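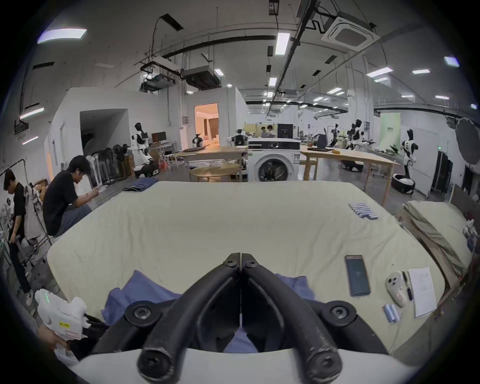

New record from Plerkport

Plerkport have a third album out this month. It is called Holanda, it runs to 9 songs, and it comes out on Larkard, the label that put out the first one and passed on the second. Readers who have been on this list for a while will remember that we weren't kind to the second one. It had a drum machine on every track and a guest verse that none of us could sit through twice.

Holanda goes back to the four-piece setup of the debut. Natanael Magalhães sings and plays guitar, Felicidad Padilla is on bass and does more of the singing than before, and the keyboards are kept low in the mix. Padilla takes the lead on "Salt Road" and "Other People's Keys," and those are the two best songs here. Her voice is lower and drier than his and she leaves space at the ends of lines. Magalhães tends to fill every bar. He has always written too many words, and on the opener, "Ferry Clothes," he gets through a whole family history before the first chorus. The chorus is good when it comes.

The middle of the record is weaker. "Toll" and "Toll (Return)" are the same chord sequence played at two speeds, and I couldn't say what the second version adds except four minutes. "Dog Year" was the advance single and has been playing in the shop at the bottom of my street since July. It's catchy and I'm tired of it. The bridge borrows from their own "Mile of Wire," and they seem to know it, as the old riff comes back in on the left side for a few seconds before the last verse.

Side two picks up. "Customs Hall" is the longest thing they have recorded, mostly bass and organ, with one guitar note held for what feels like half the song. They have been closing shows with it since the spring tour, where it was louder and had a real ending. On the album it fades. I would have kept the live ending. The last song, "Nine Rooms," is Magalhães alone with an acoustic guitar and some tape hiss, and it's the only place where the lyrics could be called plain. He sings about clearing out a house and dividing up the plates. It lasts 2 minutes.

The sound is rougher than last time. Most of it was recorded at Mevus, the old dance hall where they also rehearse, with the vocals added later at Padilla's apartment. You can hear the size of the room on the drums. On small speakers the bass gets lost, so try it on something bigger before you make up your mind. The vinyl cut is quieter than the download but the low end is much better.

If you haven't heard the band before, start with the debut and come to this one next. If you gave up after the second, "Salt Road" should be enough to tell you whether it's worth coming back.

Formats: Larkard is pressing 400 copies on black vinyl with a printed lyric sheet. There is a CD in a card sleeve and the usual download. The download has an extra track, a demo of "Customs Hall" with different words, and the vinyl doesn't come with a code for it, so anyone who wants both has to pay for both. We think that's a poor way to treat people buying the record.

Shows: the band play 3 nights at Mevus at the end of the month. Doors are at 7:30 p.m. and they go on at 9. The first night is sold out. Tickets for the other two are on sale at the door and from the label's site. Padilla is opening all three with a short solo set of songs that aren't on any of the albums, so it's worth getting there early.

Next issue: reissues, and the rest of the letters about our live albums list.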